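Small pushes, big lesson

I've been reading the Kelum results again, and I'm more excited than I was in July. The team trained a pushing policy on 1,052 short demonstrations, every one tagged afterward with a plain sentence about what had happened. So simple! The older Drestisow policy had nearly 2,000 demonstrations and no sentences, and it did worse on block arrangements it hadn't seen. 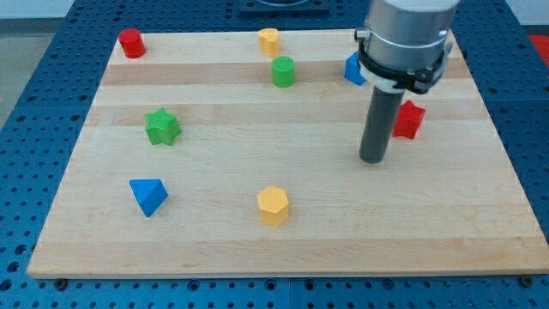

What gets me is the 80 percent success rate on new instructions, with only 3 training runs behind it (I'd love to see more). Labs keep buying more robot hours. I think many of them should go back and write down what their old data shows, starting with the failed attempts.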